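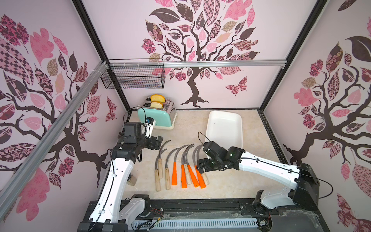
Billow: a word list of hand harvest and small farm tools

Version notes
Last updated Thursday, April 20, 2023. The list now holds 881 entries, and 793 of those have at least one regional name attached. The rest are waiting for someone who knows what their grandmother called the thing!

What this is
Billow is a plain-text glossary of tools used to cut, gather, thresh and store crops by hand. Each entry gives a common English name, any local names we've found, a short definition and a note on where the word came from. It grew out of a personal notebook and got out of hand (happily) once the Pliko lookup script made searching it so quick.

I love these words. Snath, swingle, riddle, whetstone, bagging hook, fagging hook. Some are still in daily use and some survive in a single farm diary.

Files
entries.txt - the main list, one entry per line, fields split by tabs
regions.txt - region codes and their full names
sources.txt - books, letters and diaries, numbered
odd.txt - words we can't place yet, please go read these, they're wonderful

Fields in entries.txt
id, headword, other names, region code, definition, source number, sure (yes/no)

The "sure" field is for the definition only. An entry can be marked yes and still have a doubtful origin.

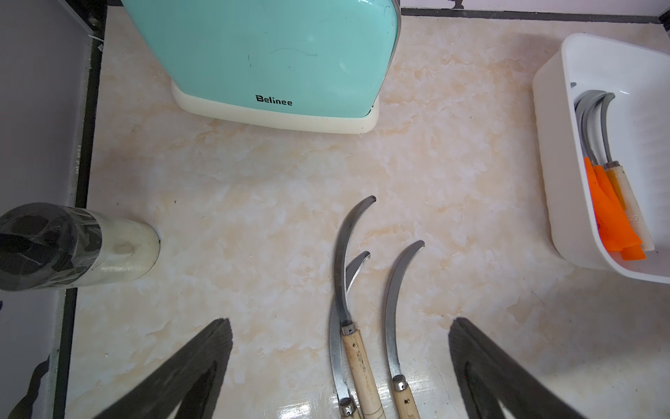
Sickles and hooks
This is the messiest part of the list and also my favorite. In older sources "sickle" often means a toothed blade, while "reaping hook" means a smooth one, but plenty of writers swap them freely. We keep both as headwords and cross-link them. If your source doesn't say whether the edge was toothed, leave that out of the definition and put "edge unknown" at the end.

Blade shape, handle and ferrule words live under their own headwords, so please don't tuck them inside the sickle entries.

Using it
Pliko reads the files as they are. Set the folder path in pliko.cfg, then run pliko find followed by a word. Partial words work too, and spelling is forgiving up to two letters.

Known gaps
Rice tools are thin, and so is anything to do with hops. The Grerkitz letters have been read only up to December, so the winter threshing words in there are still to come. Almost 100 entries share a definition word for word with another entry and need merging.

Adding words
Send one entry per line in the same format. Quote your source if it's short. Spoken words are very welcome, just write "heard" in the source field and give the region.

Terms
Free to copy, change and share. Please credit Billow and Pattinasarany, where the files are hosted.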